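作業ノート 2月
件名 Skorneoハンドグリッパー、貸出機の評価つづき

朝9時、充電は済んでいた。昨日の自分を少し見直す。電源ケーブルが机の裏に落ちていたので、見直した分はそこで帳消しになった。

今日やること
・開閉の原点合わせ
・スプーンの把持と移し替え、20回ひと組で記録
・書き出したデータの欠落チェック
・Borkgateへの質問状の下書き

原点合わせ
取説の手順どおりに進めると、5番目の手順で「前項の値を入力」と言われる。前項に値は出てこない。Bultham版の取説(旧版、棚の青いファイル)には載っているので、両方を開いて読むことになる。製品は一つ、取説は二冊。見積書には一冊分しか書いてなかった。
全閉の読みを3回取って、ばらつきは気にならない程度。握りの重さは、午前中は平気で午後から効いてくる。カタログの「長時間でも快適」の長時間が何時間か、質問状に入れる。

データの書き出し
午前の分は1157フレーム。画面の表示も1157で、これは合っている。当たり前のことで喜ぶようになったら評価担当として一人前だとBiankaさん(Bianka Szűcs)に言われた。褒められたのかどうかは保留。
問題は二本目で、393フレーム目から時刻が飛ぶ。画像は続いているのに開閉幅の値だけ前の数字のまま固まり、しばらくして何事もなかったように戻る。再生ソフトは警告を出さない。こちらで差分を取って初めて気づいた。サポートの最初の返事は「再起動をお試しください」。試した。同じ場所ではないが、また飛んだ。
ログは共有の「Bárány」フォルダに置いた。フォルダ名の由来は知らない。前任者の趣味だと思う。

スプーン
木のスプーン3本を、天板の上でだいたい平行に並べる。柄が細いので、指を下ろす位置が少しずれると挟む前に転がしてしまう。フォークより簡単だろうと思って選んだ。フォークに謝りたい。
やり方のメモ:
・指は開ききってから下ろす。途中で開くと隣の柄に当たる
・柄の真ん中より少し先端寄りを挟む。くぼみの側を持つと向きが変わる
・閉じたら一拍待つ。待たないと、値が落ち着く前に持ち上げた記録になる
・落としても録画は止めない。失敗も一本と数える
・ランチョンマットの上に置くときは、織り目に先端を引っかけない。右側に敷いてあるので、つい手が急ぐ
あと、スプーンの艶。上から光が当たると柄の縁が白く光る。画像から輪郭を拾う処理がこれを嫌がるかどうか、Biankaさんに見てもらう。本人の予想は「嫌がる」、私の予想も「嫌がる」で、賭けは成立しなかった。

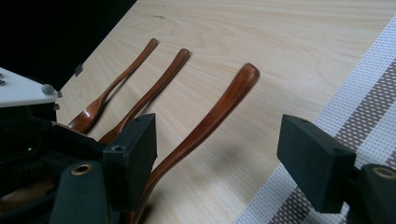
Borkgateへの質問状(下書き)
1. 開閉幅の値が固まる件。本体側か、書き出し側か。再起動以外の回答を希望
2. 取説の5番目の手順にある「前項の値」はどこにあるのか
3. 指の交換部品は単品で買えるか。カタログではセットのみ
4. 「長時間」の定義
5. 貸出期間の延長。1の回答待ちの日数は数えないでほしい

所感
握って閉じる感触そのものは悪くない。指の動きが素直で、初めて触る人でもすぐ形になる。困るのはいつもその後ろ、ソフトと紙のほうだ。購入の可否は1の返事が来るまで書かない。営業さんからは感想を聞かれたので「指はいいです」と返した。

残り
・二本目の録画を切り分けて再書き出し
・締め付けトルクの確認。工具箱の小さいドライバーが行方不明なので、借りた人は戻しておいてください
・スプーンの続きは向きを逆にして20回
・夕方の分から、手首を休める時間も記録に入れる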